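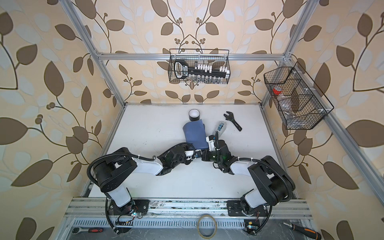 Cell 2, both arms at the table, blue pouch between the grippers.

Olent Workshop
Minutes of the maintenance meeting, cell 2 (two-arm table cell)
Held Thursday, 14:00, in the workshop office
Present: cell operators, maintenance, controls, stores
Apologies: purchasing

1. Minutes of the previous meeting
Accepted with one correction. Under item 4 the drift was recorded against the left arm. It should read right arm. The log sheet already has it correctly.

2. Matters arising
2.1 The rail fixings have been re-torqued in the order given in the Nikolaidis setup sheet. Witness marks were applied to each bolt head. No bolt had moved since the last check.
2.2 The spare gripper fingers are still on order. Stores has a delivery promise for March. Until then a worn finger is to be swapped as a pair from the bench unit, and the bench unit tagged as incomplete.
2.3 The request for a second emergency stop on the operator side was passed to controls. No reply yet. Carried forward.

3. Right arm, wrist drift
Maintenance reported that the wrist joint had been losing its zero after a power cycle. The error was small at the joint but enough at the fingertips to spoil a two-handed hold. The connector at the joint was reseated and the joint zeroed again against the pin gauge. Over 100 power cycles the zero held on all but 2. Both failures came with the arm parked at full stretch.
Controls considered that the park position should be changed before any parts are replaced. The new park position is to be folded back over the rail, with the forearm clear of the table. If the fault appears again from there, the joint is to be exchanged and the old one returned to Nikolaidis.
Agreed. The zero is to be checked at every start-up until the next meeting.

4. Cable runs
4.1 The conduit on each arm loops from the shoulder. Operators asked whether the loops could be shortened, as they sometimes enter the wrist camera view. Maintenance advised against it. A shorter loop was tried on the bench and pulled on the shoulder clip at the end of travel. The length stays as it is and the clip may be turned outward by one position.
4.2 The thin red and black wires at the small boards by the arm bases have no strain relief. Controls to fit a tie point beside each board. The boards are not to be moved, as the lead to the supply has no slack.

5. Gripper alignment and wrist cameras
The alignment check is done with a soft blue test piece on the table and both grippers brought in from either side. 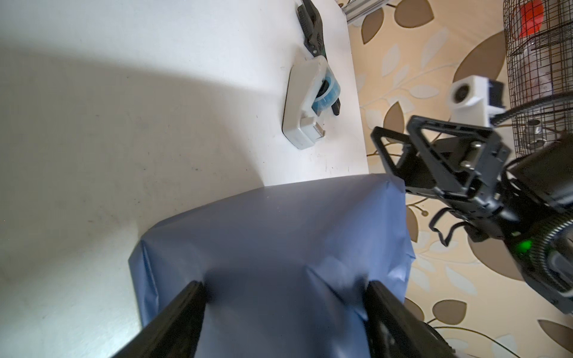

Operators reported that the check is quick but that results differ between shifts. Part of the difference comes from where the piece is laid. A corner template will be cut and kept with the setup sheet. The piece is to be set down square to the template before the arms are enabled, and the fingers closed at the Notura low-force setting.
The camera mounts were discussed. After any work on a wrist, the camera is to be recalibrated with the Ivus routine, even where the mount itself has not been loosened. The routine takes 53 seconds per camera when it passes first time. If it fails twice, stop and look at the mount screws.
Specks and smudges on the white table top have been picked up as edges by the vision check. The top is to be wiped with a dry cloth before calibration. Solvent is not to be used.

6. Tools and housekeeping
Hand tools used at the cell are to be back in the baskets or on the tray before the arms are enabled. An adjustable wrench on the table top counts as an obstruction, unless it is part of the task being run. The socket rail stays in the rear basket.
The ventilated tray under the rail was discussed again. Tools may lie on it while work is going on, but the slots should be left clear for longer runs. Inspection interval for the slots set at 60 running hours.

7. Actions
Controls: change park position of right arm; fit tie points at both boards; answer on second emergency stop.
Maintenance: turn shoulder clips; cut corner template; keep the list of start-up zero readings.
Stores: chase gripper fingers.
Operators: add the table wipe to the start-up card.

8. Any other business
The printed copy of the setup sheet at the cell is one revision behind. To be replaced and the old copy destroyed.

Next meeting: same day and time, after delivery of the fingers. Meeting closed 14:53.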